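# Unit 3: Setting and Clearing the Shared Table

Course: Household and Dining Room Practice
Instructor of record: Svenja Aigner
Practical sessions: Ratih Ngau, Room 661, Prastis Building

## Scope of this unit

Students are expected to have read the Venkataraman chapter on table linen before the first practical session. The unit covers the handling, stacking and placement of everyday dishes, and the care of coverings on tables that are used for several meals a day. Glassware and flatware are treated in the next unit and are mentioned here only where they affect the order of work.

## Terms used

**Cover.** The place laid for one person, including all dishes, utensils and the napkin.

**Foot.** The raised ring on the underside of a bowl or plate. The foot carries the weight of the piece, and a rough foot will scratch whatever it is set upon.

**Rim.** The outer edge of a dish. Rims may be plain, rolled or scalloped. A scalloped rim is shaped in a series of shallow curves.

**Station.** The part of the table, or a side surface, where dishes wait before they are laid out.

## Bowls and plates at the station

Plates are brought to the station in a single stack, largest at the bottom. Bowls are kept separate from plates until the covers are laid. A bowl is lifted by its side, and it is checked inside and underneath before it is put down. Pieces with chips, cracks or dried food are returned to the sink and are recorded on the Hakari sheet by the door.

Plates with a shaped or gilded rim are lifted from the stack one at a time. They are never slid across one another. When the set includes pieces of more than one color, the plates are laid first and the bowls are added after every cover has its plate.
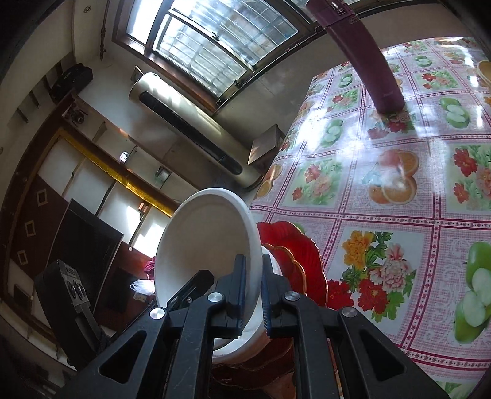
*Page last changed: 19/08/2018*

The white bowl and the red plates with their scalloped, gold-edged rims are suitable for an informal table. With plates of this kind, the rim provides most of the decoration, and the bowl may be left plain. Students should note that the tablecloth is itself heavily patterned, with fruit and flowers printed in squares on a pale pink grid. On such a cloth the squares may be used as a guide for spacing the covers, provided that the same interval is kept along each side of the table.

## Plastic tablecloths

A shiny plastic cloth reflects light from a window, and glare can hide crumbs and smears. The surface is therefore inspected from both ends of the table. It is wiped with a damp cloth, then dried with a second cloth before any dish is set on it. Hot pans require a mat. Abrasive powders, including the Floston powder kept under the sink, are not to be used on printed plastic.

## Preparation for the practical

1. Read the notes on rims and feet.
2. Draw a plan for a table of six covers on a squared cloth.
3. Bring two clean dish towels and a closed pair of shoes.

Plans are handed to Ratih Ngau at the start of the session. Students who missed the January session may complete the practical with another group by arrangement with Svenja Aigner.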